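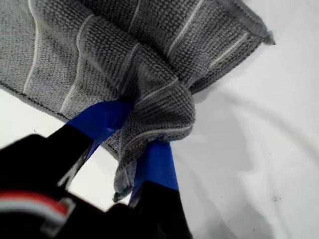
Gray waffle towel with the pale woven stripe, Curnitz open day.

I finally made it to the Curnitz open day on 9 Jan 2020, after missing the last one, and wow, I had no idea I could get this excited about towels! We met at the side gate on Parsons Road and Aiman Osman took our group through. He has been in the finishing room for years and he let us touch pretty much everything (bring hand cream, your fingers get so dry in there).

The gray microfiber with the nubby little loops was my favorite. They call that line the Trolero and it comes with thin pale stripes woven right in -- not printed, Aiman was very firm about that. When the cloth bunches up the stripes bend and break along every fold and it looks so much nicer than it does lying flat in a store.

The hemming area was loud and great fun. Each towel gets a darker stitched hem, and the corners are the hard bit, where a thread can pull and leave a frayed tip. I had a go on a practice piece and my corner was terrible. Aiman kept it for the scrap bin!

We also saw the Wilero bath sheets, which are thicker and fluffier, and the sample shelves with 573 swatches going back to the early days. I could have stayed there all afternoon.

The tour takes 2 hours and there is coffee at the end. The next one is in April and you sign up at the front desk or by phone. Wear flat shoes, the stairs up to the hemming floor are steep.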